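From: Xolani Mthembu
To: Prekum fellowship list
Subject: Re: [prekum-list] Joint service + the reading question

Rizal, all,

Quick one from the train so excuse spelling. Replies in between.

> On the joint service in July. Ngcobo Street have asked if we would
> come to them this time. Their hall seats 90 and ours seats more, but
> they've come to us three years running and I think it's their turn
> to host. Does anyone object?

No objection. Should have offered before they had to ask. If it's tight we stand at the back, fine. I'd want their people leading the prayers too, not ours with one of theirs doing the welcome. Last year was a bit like that and Emmanuel told me afterward, kindly, that it felt like being a guest at your own table.

> Second thing. Szymon would like the readings in two languages all
> the way through, not only the gospel. He says his mother follows
> maybe half of what goes on. My worry is length. We already run over
> and the families with little ones are gone before the last hymn.

I'm with Szymon. Timed it at home, reading both out loud, slow. Psalm and epistle in both languages added less than I thought. Cut the notices. They're in the bulletin anyway and I read them out badly.

One thing though, can we not do the paragraph by paragraph version, where you get a bit of one and then a bit of the other. I lose the thread in both. Whole reading, short silence, whole reading again. Bondametti parish do it like that and it works, people actualy listen to the second one.

> Third, hymns. Henryk has asked for 697 again.

Ha. Give Henryk 697. But 45 to open please, the kids know it.

> Last, the statement of faith. Emmanuel wants "we welcome all"
> changed to something with more in it. Can you draft?

Tried. Don't love it yet:

"We believe every person is made and loved by God. We will make room at this table for those who have been turned away from others, and when we fail at that we will say so and ask forgiveness."

Emmanuel's point was that "welcome" costs us nothing as a word, you can say it from the door and never move your chair. I think he's right. "Make room" at least means somebody has to shift over. The bit about failing is mine, happy to lose it if people think it's too gloomy for the front of the bulletin. I'd like to keep it. We confess every week, seems odd to leave it out of the one paragraph visitors read.

Not sure about "turned away from others". Reads like they turned away from other people. Maybe "turned away elsewhere". Henryk you're good at this, have a go.

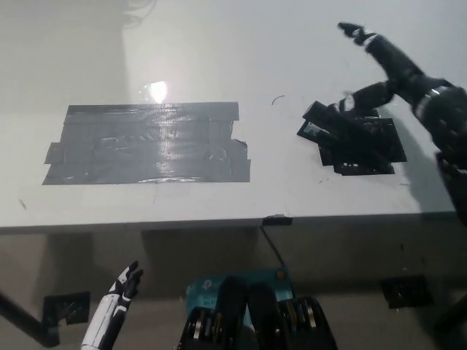 Also the Brarnska collection. Total is 1263 with the envelopes from last month in. Rizal I know you wanted to hold it until we hear back from their pastor but I'd sooner send it now. They've been without a roof over the side chapel since winter, and they shouldn't have to write us a report first. If anyone feels strongly the other way, write to me or just ring, after 7 is best.

And can someone other than me do the children's talk at the joint service? I've done the mustard seed twice. Szymon? You were great with the lost coin, they were still looking under the pews at coffee.

Still open then: who leads prayers (ask Ngcobo St first), the wording, the childrens talk. I can't do the planning evening at theirs till about 8 but start without me.

Stop coming up, must go

Peace,
Xolani

_______________________________________________
prekum-list mailing list
To leave the list, send a message with "unsubscribe" in the subject line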